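Workshop Notes
Reading time: 2 min

The most closely watched part of the Gunstead household robot this spring has been a gripper finger 3 millimeters out of place. It has now been put right, and it took most of March.

Gunstead is the two-armed model that Entili runs through simulated apartments before anyone lets it near a real one. It fetches, carries and puts away. Since the winter update it had also been dropping things, always with the left hand, and always with what the team's log calls "no visible remorse."

The first theory was software, as first theories tend to be. The grip controller was rolled back, then rolled forward again, then given a new name. The drops continued. The second theory was the objects, which were accused of being too slippery and had their friction values raised until a spoon behaved like a strip of sandpaper. Those went on the floor too.

The cause was in the setup file for the arm. Someone had swapped in the finger geometry from an older gripper and left the zero point where it was, so the hand believed it was closed slightly before it was. Light items survived this. Anything with its weight out at one end swung around and left.

The fix is one line. Checking it is a longer job, and Entili has the robot picking up awkward shapes and taking them through the rooms, on the sensible view that a square block will forgive nearly anything.

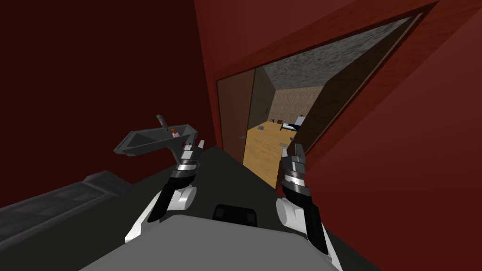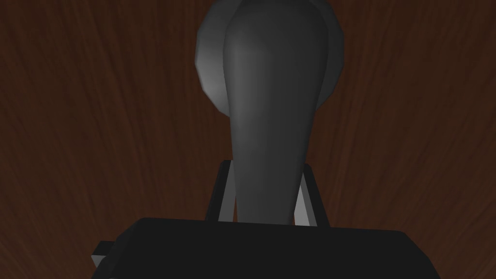 The routine is 100 pickups per arm, and a drop in the last ten sends the whole set back to the start. The left arm needed 9 attempts at a clean set. The right arm, which had nothing wrong with it, needed two, and there has been some quiet discussion of that.

Upkeep has changed as well. Finger zeroing used to be done whenever somebody remembered. It now runs at the start of every session, takes 60 seconds, and refuses to be skipped, a feature already described in the log as "rude." The setup file also records which gripper model it was written for, and the software compares the two before either arm moves.

Entili says the same check will go into Carkevero, its scheduling tool, before the next round of tests at the Sava site. The friction values have been put back where they were, apart from the spoon's. That one is still under review.

Last updated: March, 4:10 p.m.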